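Tuning grasp candidate filtering for bin picking in Dreneo

This tutorial covers the filter stage between the grasp sampler and the motion planner. It assumes a working Dreneo installation, a calibrated overhead depth camera and a two-finger gripper already defined in the tool file. If the hand-eye calibration has not been checked recently, do that first. An offset of a few millimeters will look exactly like a bad filter setting.

Before you start

Stop the planner service and leave the perception service running. Load the Cirkbridge profile, which holds the bin geometry as five planes (four walls and a floor). The floor plane should be fitted from a capture of the empty bin. Do not reuse a plane from a different bin, even of the same model, as worn metal floors are rarely flat to the same degree.

Step 1. Crop the cloud

Set crop_mode to planes and wall_margin to 11 mm. The margin is measured inward from each wall. A larger value removes reflections where the wall meets the floor, but it also removes thin objects lying against the wall. Bare metal gives the worst returns at that junction, so inspect it in the viewer before moving on. Points that float above the floor with no neighbors should be gone after the outlier pass. If they are not, raise min_neighbors by one and capture again.

Step 2. Set the sampler budget

The sampler proposes antipodal pairs on the cropped cloud. Set max_samples to 2,000. With mixed objects, leave sample_weighting at area_balanced. The default weighting follows point density, and a large flat object will then take most of the budget while a small one gets too few candidates to survive filtering.

Step 3. Filter on approach and clearance

Three tests run in order, cheapest first:

approach_angle: rejects candidates tilted too far from vertical. Start at 30 degrees.
finger_clearance: sweeps the finger volumes along the approach and rejects any that touch the cloud or a bin plane.
body_clearance: repeats the sweep with the gripper body, wrist and hose envelope.

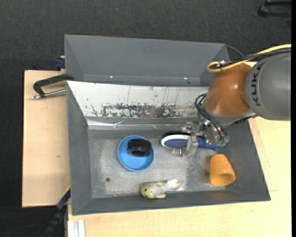 The third test is the one most often misconfigured. The tool file ships with a bare gripper mesh. Cables and pneumatic hoses have to be added as an envelope, or the planner will accept poses close to the wall that the real wrist cannot reach without contact. A single capsule along the outermost hose loop is usually enough. Make it generous – hoses shift as the wrist rotates.

Step 4. Rank what is left

Ranking uses a weighted sum of contact quality, distance from the object centroid and height above the floor. For long objects with a heavy end, lower the centroid weight. The geometric centroid is not the center of mass, and a grasp near the middle of the visible surface can still let the object rotate during the lift.

Soft objects need a different treatment. Contact normals on fabric are noisy, so set normal_radius larger for that class or disable the normal term completely.

Step 5. Check against logged captures

Run the replay tool on a stored set before restarting the planner. The Grestcombe set contains 3,080 captures with labeled outcomes. Compare the rejection counts per test. If finger_clearance rejects nearly everything, check the finger width in the tool file, then the floor plane.

Known issue

With the Horrocks driver, the gripper opening is reported one cycle late. Set state_delay to 2 in the driver configuration, restart both services and repeat the replay.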